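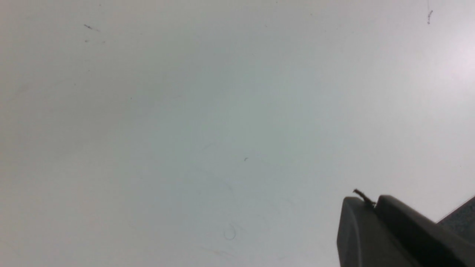
White tabletop, soft light.

"I read the whole thing on the bus": a Brorwood councillor on the incinerator vote

August
By our council correspondent
14 comments | 61 shares

I'd been trying to get this interview since the spring, and when it finally came off I was given 40 minutes and a packet of custard creams. The councillor I went to see has represented the Buchanan ward for the governing group in Brorwood for longer than I've been writing about it, and had never once voted against the whip. Then came the Prukness incinerator.

She asked me not to use her name. Anyone who follows the council will work it out by the second paragraph, and I told her so, but she said her grandchildren search for her online and she'd like them to find the photos from the duck race first. Fair enough!

For those who've managed to avoid all this (how?), Fuduto wants to build an energy-from-waste plant on the old brickworks at Prukness. It would burn the black-bag rubbish from Brorwood and from several other districts that don't fancy having a chimney of their own. The leadership is for it. The planning officers were for it, with conditions. In June the full council was asked to agree to lease Fuduto the land, and seven members of the ruling group voted against. She was one of them.

I started by asking when she'd made up her mind.

"Later than people think," she said. "I went into it fairly relaxed. We've got to put the rubbish somewhere. I've stood on that landfill in a hard hat and I wouldn't wish it on anybody. When Fuduto came in with their slides I thought, well, that looks cleaner than what we've got."

So what changed?

"I read the contract summary. I read the whole thing on the bus, there and back, two days running, and I kept going back to the bit about tonnage."

I'm going to try to explain the bit about tonnage, so bear with me. Under the draft terms, the council promises to send a minimum amount of waste to the plant every year. If it sends less, it pays a charge to make up the difference. The minimum doesn't fall over time. So if Brorwood gets better at recycling, or people simply throw less away, the council ends up paying for rubbish it hasn't got.

"We passed a climate motion," she said, and she did tap the table at this point. "I seconded it! It says we'll cut residual waste every year. And then we're asked to sign something that costs us money if we do it. I put that to the leader's office and I was told it was a risk to be managed. I said, it's our own policy, how is our own policy a risk?"

Did she get an answer?

"I got a meeting."

I asked what the meeting was like and she thought about it for a good while, dunking. "Polite. I want to be fair about that. There's an idea that whips shout at you and lock you in cupboards, and I've had worse from the allotment society. They said it was a group decision, there'd been a group vote, and I'd be letting colleagues down. That did hurt, I've knocked on doors with those people in sleet. But I'd asked for the tonnage figures before the group vote and they came after it."

The leadership's position, which I should put here, is that the figures were available to any member who asked, that the minimum is set low enough that the charge is unlikely ever to apply, and that without the plant Brorwood will be paying to send its waste further and further away. A spokesperson told me the lease would "protect residents from rising disposal costs". Fuduto said it was looking forward to working with the community and sent me a brochure with a heron on the front.

I read her the line about disposal costs and she didn't dismiss it. "They've got a point about money. I wish more of the people on my side would admit it. Landfill's expensive and it'll get more so. If you're against the plant you have to say what you're for, and you have to say what it costs."

And what is she for?

"Food waste, first. We still don't collect it from flats. I've got whole blocks in Buchanan where everything goes down one chute, potato peelings and all, and then we wring our hands about the recycling rate. Take that out and your black bags shrink overnight. Then have a look at a shorter contract, or a smaller share in somebody else's plant that's already built. I asked for those to be costed. They weren't."

We got on to the public side of it, which has been noisy by local standards. The petition against the lease closed with 2,635 signatures, and there were 436 separate objections to the planning application, a fair number of them about lorries. Fuduto's own transport paper talks of up to 1,000 lorry movements a week on the Prukness road once the plant is running at full tilt. If you know the Prukness road, you'll know there's a stretch by the chapel where two cars have to breathe in.

"I don't think you should vote by weight of postbag," she said. "I've gone against petitions before and I'd do it again. There was one to get rid of a bus lane, and it was bigger than this one, and they were wrong. But I read a good chunk of these and they weren't daft. There was one from a retired heating engineer that was better than the officers' report. There was one in felt tip."

What bothers her most, I think, is how the climate argument got used. The plant was presented as low carbon, on the grounds that it makes electricity and that rotting landfill gives off methane. She accepts the methane part. What she can't get past is the plastic.

"Once you've pulled the food out, and we've said we will, what's left in the bag is mostly plastic and nappies. So you're burning oil with extra steps. I asked whether the carbon sums had been done with the food in or the food out. With it in, was the answer. So the sums assume we fail."

I asked whether she'd considered leaving the group, and got a look.

"No. Why should I? I joined for reasons and I've still got them. People keep ringing me up to say well done, come and join us, and I say, where were you when we wanted the swimming pool kept open?" She's lost her seat on the scrutiny panel for the time being. She says she misses the arguing but not the car park.

The lease passed, of course, by a thin margin and with a couple of members off sick. It still isn't signed. The land valuation has gone back for a second opinion, and there's talk of the tonnage clause being looked at again in the autumn, though "looked at" covers a lot of ground in Brorwood. I asked if she'd vote for it with a minimum that dropped each year.

"I'd read it," she said. "On the bus. I'd want the lorries sorted as well, and the flats done first, in writing. But yes, I might. I never said I was chaining myself to anything."

Then she had to go and see somebody about a hedge, and she made me take the rest of the custard creams.

14 comments

Related
Prukness road: residents ask for a weight limit by the chapel
What's in Brorwood's climate motion, and what isn't
Food waste collections for flats pushed back again
Buchanan ward bus lane to stay
Fuduto drop-in session moved to the library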